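Handheld gripper floor check – my walkthrough list, with comments
Filled in by Imani Dunleavy, 04/03/2022
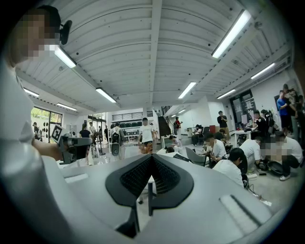
Before anyone picks up a gripper

1. Walkways open from the stairs to the door. OK.
I walk this one myself before every session, carrying a gripper, since you take up a lot more room with one in your hand than you think you do. My rule is that two people with grippers should be able to pass each other and not have to turn sideways.

2. Cables on the floor taped or covered. NEEDS WORK.
My eternal complaint! A thin cable on a light gray floor is easy to miss when you're looking at your gripper and your object and pretty much everything except your feet. Any cable that crosses a place where people walk gets tape along its whole length. Little bits of tape every few feet don't count (I tried that in October and spent more time re-sticking them than it would have taken to do it right).

3. Chairs parked when they're empty. NEEDS WORK.
Push it under a desk or roll it to the wall. A chair with wheels in the middle of the floor is a moving obstacle, and it's right at knee height.

4. Lights on over every work area. OK.
Markers read badly in shadow, and so do people. If a tube is out over your spot, move your spot and tell Harriet Rosenthal.

The grippers

5. Housing has no cracks or sharp edges. OK.
Run a thumb along the edges, slowly. Harriet got a nice little cut off a chipped housing last year and we've done the thumb check ever since.

6. Fingers open and close all the way with no sticking. OK.
Ten squeezes, empty. If it catches even once, it goes in the red bin with a note on it. Please write what it did. "Broken" doesn't help Tõnu at all.

7. Marker flat, clean and tight on its mount. OK.
Wiggle it. A loose marker ruins the recording, sure, but it can also pop off in somebody's face. No fixing it with your own tape, please – the mounts have screws for a reason.

8. Hand strength break taken. N/A at the time of my walk.
Thirty minutes on, ten off. I know you feel fine. Rochelle Alcantara felt fine too, and then she couldn't open a jar for two days.

Head-mounted gear

9. Strap snug, no pinching, nothing dangling. OK, with a comment.
If you wear glasses, put them on first and the strap second. And remember that the thing sticks out past your head! Most of our bumps happen when somebody stands up next to a shelf or leans in to help a neighbor.

10. Straps wiped down between wearers. NOT CHECKED.
I ran out of time. Noemi Nakamura is picking this one up next round.

People on the floor

11. Floor work kept to one side, out of the through route. NEEDS WORK.
Kneeling and crouching are fine, lots of tasks need it. What I don't love is a bunch of people down low where others are walking through with their hands full. If you're working on the floor, have your group on one side and leave your props inside your own patch. Pans included. I've stepped on a pan and it is no fun at all.

12. Elbow room between neighbors. NEEDS WORK.
The Lollent guide we borrowed most of this list from says an arm's length. I'd go for an arm's length plus the gripper, because that's what swings around when you turn.

13. Bags off your back while you're working. NEEDS WORK.
Walking through with a backpack on is okay. Picking up a gripper with one on isn't, you'll clear a desk behind you and never feel it.

14. Foot of the stairs clear. COMMENT.
Nice place to stand and chat, I get it, but please chat a few steps over.

15. Objects carried at waist level, one at a time. OK.
Good habit, keep it up. You can see over what you're holding and you've got a hand left for the rail.

Follow-ups

Cable tape: Tõnu Urbonaitė has ordered 300 feet of the wide gray kind, and a roll of yellow for the crossings.
Chair parking: I'm marking out a spot by the wall.
Strap wipes: Noemi, box of 70 in the cabinet, top shelf.
Floor patches for low work: Rochelle and I will lay these out before the next session. Bring kneepads if you have them.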